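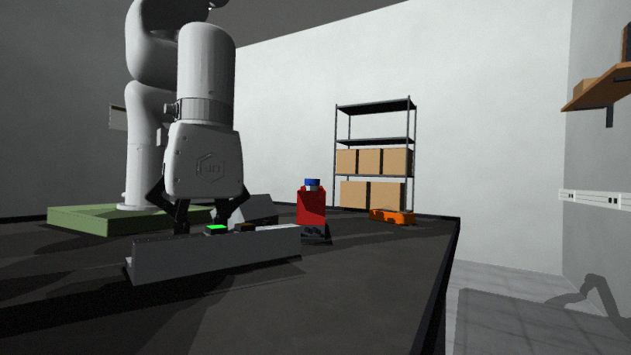 Shared Workroom Safety Walk-Through, Culter Building
August 2023

Search this site Enter keywords Go

Thank you for taking a turn at the walk-through! It goes faster than it looks (bring a pen that works and something to lean on), and if you get stuck on an item just write down what you saw and we'll sort it out later.

1. Exits and hallways
[x] Both doors open fully
[ ] Hallway clear to the stairs
Comment: The Ondrejka boxes are back by the stair door. I know storage is tight, but please, they need to move before the weekend crowd comes in.

2. Fire extinguishers
[x] Needle in the green
[x] Tag signed
Comment: Unit 961 was signed in June and looks fine. Unit 440 hangs a little crooked, so one of its screws probably wants tightening.

3. Power cords and outlets
[x] No frayed cords
[ ] No power strip plugged into another power strip
Comment: Found one under the sewing bench, and I do understand, the iron never reaches. I left a note and a longer cord.

4. Heaters
[x] Three feet of space all the way round
[x] Switched off at the wall
Comment: The Wuken heater still smells dusty when it starts up. A good vacuuming should do it, but unplug it first.

5. First aid
[x] Box on its hook
[ ] Fully stocked
Comment: Low on the small bandages, and the eye wash is past its date. Cliltach order 1288 should cover both.

6. Floors and lighting
[x] No loose mats
[x] Shelf load signs readable (limit 1000 pounds)
[ ] All lights working
Comment: The tube over the sink flickers, and I'd like it fixed before the evenings get dark.

Leave the finished sheet in the tray by the front desk.

Contact the Culter Building office | Copyright Culter Building | Back to top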